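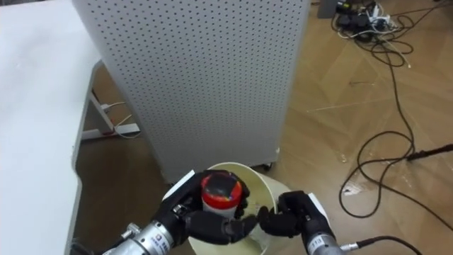
A container with a red cap at the rim of a bucket, next to a white desk.

VANDVILLE, June 7, 2024 — A home tidying program that asks residents to clear one room with a single bucket will continue through the summer, organizer Widura said Friday.

The program began in February in the Melnychuk apartments, where 456 households signed up. Each was given a plain bucket and a one-page sheet of instructions. Residents pick a room, gather small items from desks and floors into the bucket, and sort them at the end.

Widura said it had expected most people to start with the kitchen. Small rooms that serve as both office and laundry were chosen more often, and desks were the most common starting point. 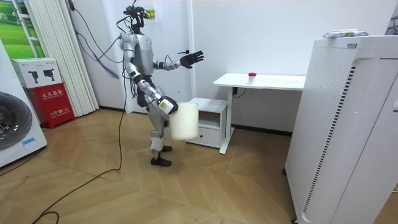 A white bucket in front of the desk, with a small red-lidded container on the desktop.

The sheet sets a limit of 12 minutes per round. Lidded containers are to go in upright, and anything with a cord stays out of the bucket. Scraps of paper are left for the broom.

Furniture is not part of the program. Residents with a desk or cabinet to give away are directed to the building's monthly pickup, which is booked separately.

Grulteck, a housewares wholesaler, supplied the first 600 buckets and has agreed to deliver more than 700 for the summer round. The buckets remain with the households afterward.

Sign-up for the new round is open to all Vandville addresses — renters and owners alike — at the Melnychuk front office. Sheets can be picked up at the same desk, and households already enrolled do not need to register again.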